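Fenby seed program: does a home address count?

rampersad_k
November 9, 2019
Filling in the Fenby seed application. We are two founders, no office yet. The form asks for a registered place of business. Can I put my home?
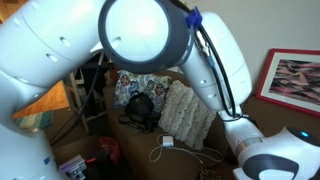 White arm, blue clip on the cable.

dockside19
Yes. We did, and got through the first round. You need a utility bill in the company name.

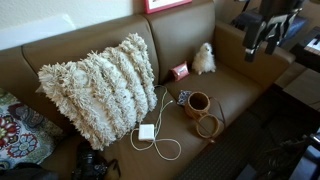

The bill can't be older than 60 days. Ours was, and they sent it back.

hek_mont
I don't agree with the first part. Hekmont runs the reviews now and they turned us down over a home address. Rent a desk at Rivo. It was 240 a month when I asked.

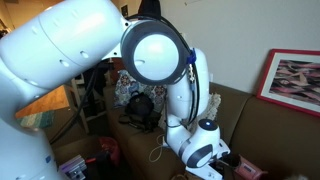 You also get a letter from them that you can attach on page 12.

dockside19
Page 12 is for the lease. It's optional if you have no staff. Read the notes under it.

hek_mont
Optional on paper. Our reviewer still asked for it.

rampersad_k
Does the 1,684 filing cost come out of the grant?

dockside19
No, you pay that yourself. Keep the receipt.

tallyho_b
Email the program desk before you rent anything. They answered me in two days and said home was fine for companies under a year old.
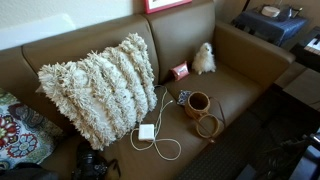
Shaggy pillow and power adapter on the loveseat.

rampersad_k
Thanks. I'll write to them tonight and hold off on the desk.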